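VIP card

A VIP card is a card which a shop, hotel, club or airline gives to a customer whom it wishes to treat better than others. The letters stand for "very important person". In most cases the card is not a means of payment. The holder shows it at the desk or at the door and receives a lower price, a better seat or a shorter wait.

Origin

Cards of this kind grew out of the paper membership cards of private clubs. When plastic cards became cheap to print, small businesses also began to order them. The Flasen department store gave out its first series in May, to 195 customers, and the holders had to sign on the back. A second series, called Endia, could be used in 2 branches only and was later withdrawn.

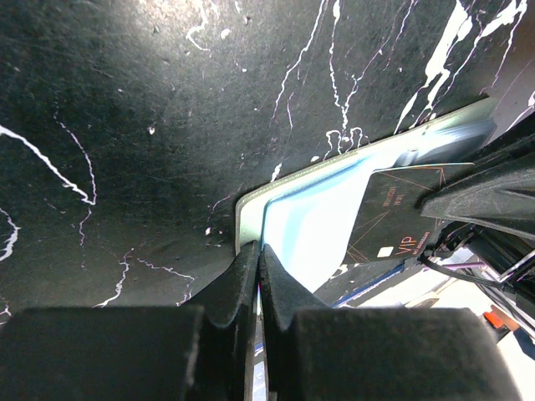 Design

The design of a VIP card should tell the holder that the card is something special, so the makers prefer dark grounds and metallic colours. Gold on black is the most usual choice, and silver comes after it. Copper and orange tones are also met, for instance on a black card with thin lines that cross like a starburst and the letters VIP printed large in orange. The name of the holder is often left out, especially on cards which may be passed to a family member. The printer Muthu Chettiar, who kept samples of 71 designs, wrote that customers nearly always asked for the three letters to be made bigger.

Use and keeping

Some cards must be shown at each visit, while others are only read once and the number is then kept by the shop. A card is usually valid for a fixed time. At the Nullimitz hotels this time was 22 months, after which the holder had to apply again.

At a counter the card may be laid on a small tray or holder with a raised rim, so that it does not slide away. Dark glossy cards show scratches and finger marks easily, and a soft dry cloth is enough to clean them.

Collecting

Expired VIP cards are collected in the same way as telephone cards. Tsz-kin Fung divides them by trade and not by country, and many collectors have followed this order. Cards without a signature are preferred.

See also

Gift card
Loyalty card
Membership card

This page was last changed on 7 November 2020.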